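Clorell drops plan for gas turbines at Flandasberg data centre

Cloud firm will wait for a grid connection instead, pushing the opening back by two years

Yiran Duan

Clorell has withdrawn its application to run gas turbines at the data centre it is building outside Flandasberg, and says the site will now stay dark until the local network can supply it.
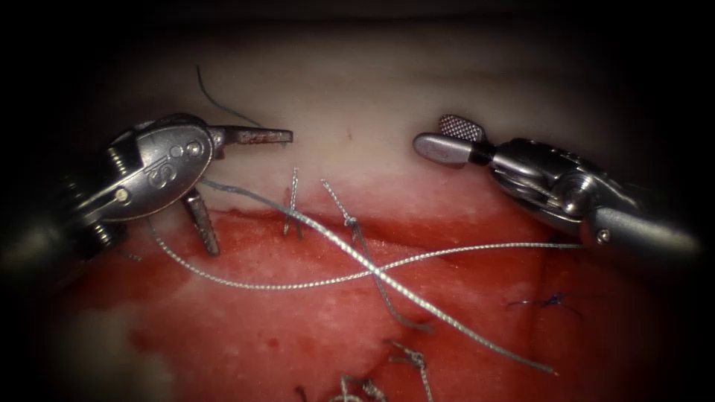
Page last updated: January, 16:40

The company had asked for permission to burn gas on site for up to five years while it waited for a new substation. Without the turbines, the first halls will open two years later than planned.

Seon-mi Gil, head of infrastructure at Clorell, told staff in a note seen by this site that the cost of the turbines had risen since the application went in and that two large customers had asked for the emissions to be counted against their own contracts. "We could not make the figures work for them or for us," she wrote.

The application drew 2678 written responses during the consultation. Most objected to noise and exhaust fumes near the Deng housing estate, which lies on the far side of the ring road. A smaller number supported the scheme on the grounds of jobs.

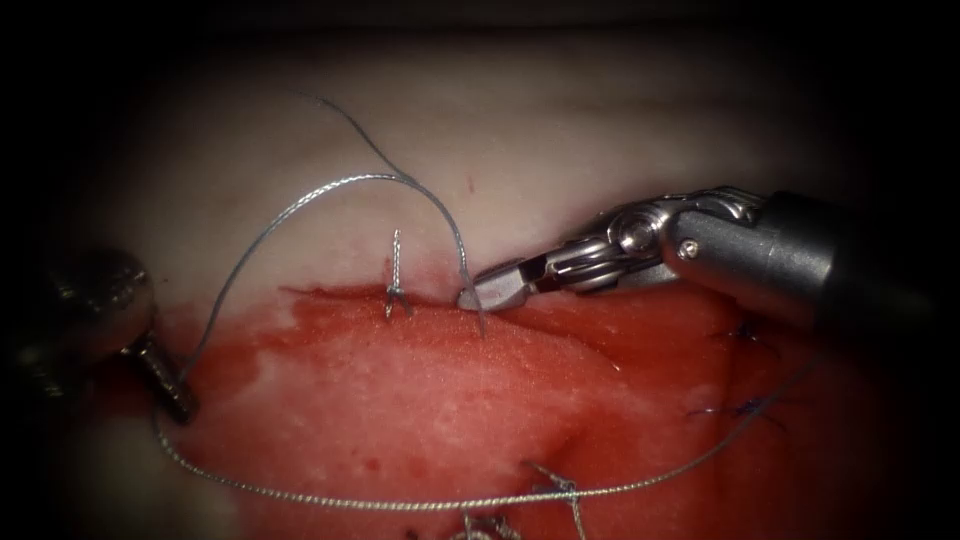 Nazanin Zarei, who lives on the estate and spoke at the public hearing, said residents were pleased but wanted the decision in writing. The withdrawal letter does not rule out a fresh application, and the foundations for the turbine hall have already been poured. Clorell says they will be used for battery storage.

Network operator Dekine confirmed that the substation is still on its list of works. It would not bring the date forward, it said, as nine other large sites are ahead in the queue.

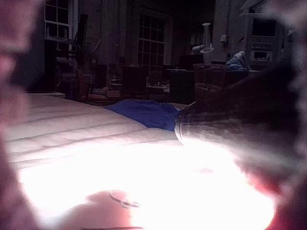 What happens to customers

Firms that had booked space at Flandasberg will be offered room at Clorell's older sites at the same price. Those who turn it down can leave their contracts without a fee, provided they give notice before the end of June.

Ruoxi Meng, who buys computing time for a weather modelling company, said the older sites were slower for her work and she had begun talking to other suppliers. 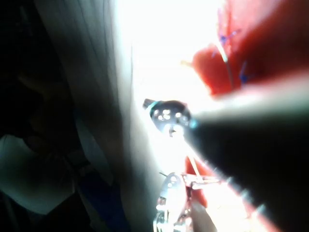
Planning rules

The regional council is due to discuss whether data centres should have to show a firm grid offer before building starts. Council planner Junhao Ding said a draft rule would be published in the spring. It would not apply to sites already under construction.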